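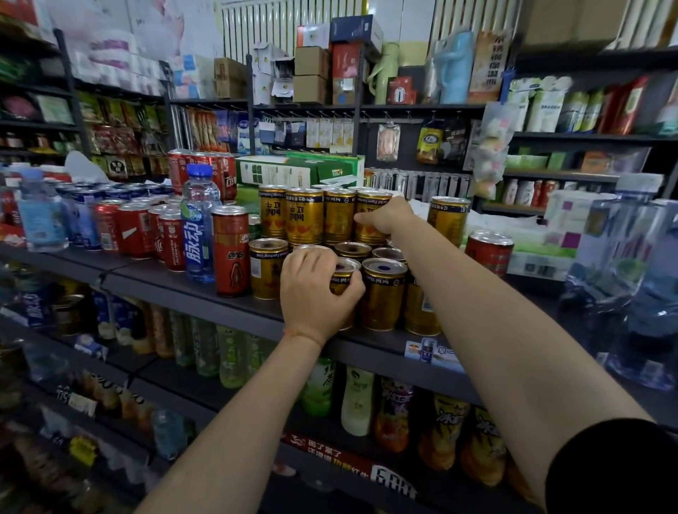

Þröstur Kragh has been teaching machines to tidy shelves for long enough to be bored by the videos. I went to see him with a list of doubts and he agreed with more of them than I expected, though not the one I cared about most.

His project is called Prondemska, after the street where it started, and the idea is easy enough to state. A person does a shop job by hand while what they see is recorded. Somebody else does the same job by driving a robot arm from a desk. Both sets of recordings go into one pot, and the robot is supposed to come out knowing how to stack drinks.

I asked whether it does. "Cans, mostly," he said. "A can is a kind object. It has a flat top and it doesn't squash if you're polite to it." And bottles? "Bottles are a longer conversation."

The trial he talks about most took place in June with a small grocery chain, Millstead. It ran to 400 demonstrations by hand and 90 by remote control. I wondered about the gap between those numbers. Kragh said it was down to time. A person can put a can on top of another can and be reaching for the next before they have thought about it. Driving the arm, the same move took 18 seconds on a good day, and the drivers were tired by lunch.

So why bother with the arm at all? "Because hands lie," he said, and then took it back a little. "They leave things out. I can see your thumb against the can, but I can't see how hard it's pushing. The arm tells me how far every joint moved. Your thumb tells me nothing unless I guess."

That guess is where I part company with the people selling this. A human hand can steady one can while the other hand settles its neighbour, and feel the stack lean before the eye catches it. A gripper with two fingers has no such luck. Kragh's answer is that the hand footage teaches order and aim, which can goes where, and the remote driving teaches the grip. It sounds sensible. I asked for the results on shelves the robot had never met and was given one figure: 16 out of 90 attempts finished without a person stepping in. He didn't dress it up.

"Fernwood would call that a success," he said, meaning a rival firm whose brochures he keeps in a drawer. "I'd call it something to work on."

I pressed him on which way up things go. Shop staff turn a can so the label faces the customer, at least when someone is watching them. If the person showing the job puts cans in upside down, does the robot learn that too? "Of course it does. It copies what you did. It has no idea what you meant." He would like the demonstrations checked one by one. Kołodziej, the company that sorts the recordings for him, checks a sample, and he thinks the sample is too small.

There is another round planned, with more bottles in it and longer shifts for the drivers. I asked who would be stacking Millstead's shelves in five years. Kragh said the same people as now, probably, and went off to find his coat.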